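Tilton Jimis Delegate Discussion System

Conference Equipment / Diplomatic and Intergovernmental / Discussion Systems

Product status: current
Sold as: base set, extension set, individual units
Data sheet revision: 31 Mar 2023

Overview

The Jimis is a wired discussion and interpretation system for ministerial talks, bilateral consultations and working-level sessions between delegations. Each seat has a delegate unit with a gooseneck microphone, a channel selector and a headphone output. The units connect in a daisy chain to a central controller, which handles the speaking order, distributes the floor signal and carries the interpreted languages back to the seats.

The system is intended for rooms that are set up for one meeting and cleared afterward. No part of it requires fixed installation. All connections use locking connectors of one type, and a chain cable can be fitted either way around.

Delegate unit

The delegate unit is built on a weighted base with a non-slip underside. The microphone stem is detachable and locks with a quarter turn. A light ring below the capsule shows red when the microphone is live and green when a request to speak is queued.

The front panel has a speak button, a volume control and a channel selector. The channel display shows the language abbreviation assigned in the controller. If no abbreviation has been assigned, it shows the channel number. The selected channel is retained when a unit is unplugged and reconnected to the same chain.

Head-of-delegation units have the same housing and the same cable connections. They differ only in the priority setting, which is made in the controller. A unit can therefore be reassigned between sessions if the composition of a delegation changes.

Chair unit

The chair unit adds a priority button and a next-speaker button. The priority button can be configured to mute all open microphones for as long as it is held, or to close them and clear the queue. For co-chaired meetings, two chair units can be active on one controller with equal rights. In this mode neither unit can close the other's microphone.

Controller

The controller supports eight interpretation channels plus floor. It has a network port for the configuration page, a floor output for the press feed and a separate output for the recording. The press output can be switched off from the front panel, so that opening remarks can be carried to the media room and the feed closed before the private part of the meeting begins. A lamp beside the switch stays lit while the press output is open.

The speaking modes are open, request, and operator controlled. In operator-controlled mode the speak button on each delegate unit places a request only, and the operator opens microphones from the seating plan on the configuration page. Seating plans can be stored by name and recalled. Names may be entered in any script supported by the operator's computer, but the displays on the delegate units are limited to Latin characters.

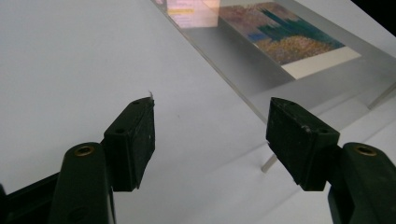
The configuration page is protected by separate operator and administrator passwords. An operator can recall a seating plan, rename a seat and change the speaking mode. Channel assignments, output routing and firmware updates require the administrator password.

Interpretation

Interpreters work from the Yin console, ordered separately. One console serves 2 interpreters, with independent volume and tone controls at each position and a shared handover button. Relay is selected per position. When the incoming floor language is not covered by a booth, the relay indicator flashes until a source channel is chosen.

Consecutive interpretation needs no console. A delegate unit can be given the interpreter role in the controller, which keeps it outside the speaking queue and prevents it from being closed by the next-speaker button. This is the usual arrangement for bilateral talks at a single table.

Confidentiality

The delegate chain is wired throughout and the units contain no radio components. Audio on the chain is encrypted between the controller and each unit. A unit that has not been paired with the controller receives power but no audio. The controller holds no recording of the floor or of any channel. It keeps an event log of connections, mode changes and output switching, which the administrator can export or delete.

Specifications

Interpretation channels: 8 plus floor
Microphone stem length: 394 mm
Interpreter positions per Yin console: 2
Battery backup for controller and chain: around 10 hours
Microphone type: electret condenser, cardioid
Headphone output: stereo jack, mono signal
Housing: molded polymer, dark gray
Configuration: web browser, local network only

Battery backup is stated for a base set with one microphone open. Running time is shorter with extension sets or with several microphones open together.

Included in the base set

Controller with power supply
Chair unit
Delegate units with stems
Chain cables
Transport case with foam insert
Printed setup card

Headphones, Yin consoles, booth furniture and flag or nameplate holders are not included.

Servicing

Repairs and calibration are carried out at the Stokemwood workshop. Units returned for service should be sent without stems unless the stem is the faulty part. Please erase stored seating plans before shipping a controller. The procedure is given under Administrator Functions in the manual.

Contacts

Sales, ministries and missions: Dragica Gashi
Rental and event support: Gitau Kaijage
Technical service, Stokemwood: Meifang Yan

Related products

Yin interpreter console
Jimis extension set
Jimis press feed distributor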